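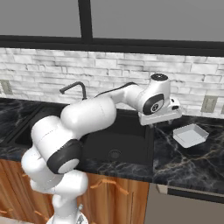
A simulated kitchen with a white robot arm reaching over the sink toward the counter.

Home robot teams agree on shared rules for kitchen tests

Four groups working on household robots have signed up to one set of rules for testing kitchen chores in simulation, and the first version is out now for anyone to read and use. It runs to 16 pages, it's free, and it's written in language you don't need a doctorate to follow!

The guide is called Plukbridge, after the project that started it. Work began in April at Hornia, where engineers wanted to compare their results with those from Moser and Grasik and found they couldn't. All of them were reporting success rates for jobs around the sink, but one lab called a run good once an object had left the counter, while another wanted it set down and released at the target.

"We were cheering for different things," said Vilho Tuominen, who edited the guide. "Now if a team tells me their arm managed 80 percent on a tray task, I know what they did to get there. That makes me very happy."

The rules cover how a test is set up, run and reported. Every task has to have its end state written down before the first run. Starting positions must be varied between runs, and the random seeds published along with the scores. Failed runs stay in the count, including the ones where the arm bumps a faucet or a cabinet front. Contact with fixed parts of the kitchen gets its own column in the results, so a robot that finishes the job by scraping along the backsplash won't look as good as one that keeps clear.

There's a welcome section on looks, too. Teams are asked to test with more than one counter material, as dark or heavily veined stone can confuse a vision system that was trained on plain surfaces (a point several reviewers pushed hard for). Lighting has to change at least 2 times within each set of runs.

The draft drew 269 comments, many from students, and the editors answered every one. A good number of the suggestions made it in, such as a one-page checklist at the back that can be filled out in a few minutes.

The guide doesn't cover real kitchens with people in them, and its authors say clearly that a strong score in simulation is no safety approval. A second part on moving from simulated tests to physical ones is being drafted, and Tuominen is already asking for readers. Bring your odd sinks, he says.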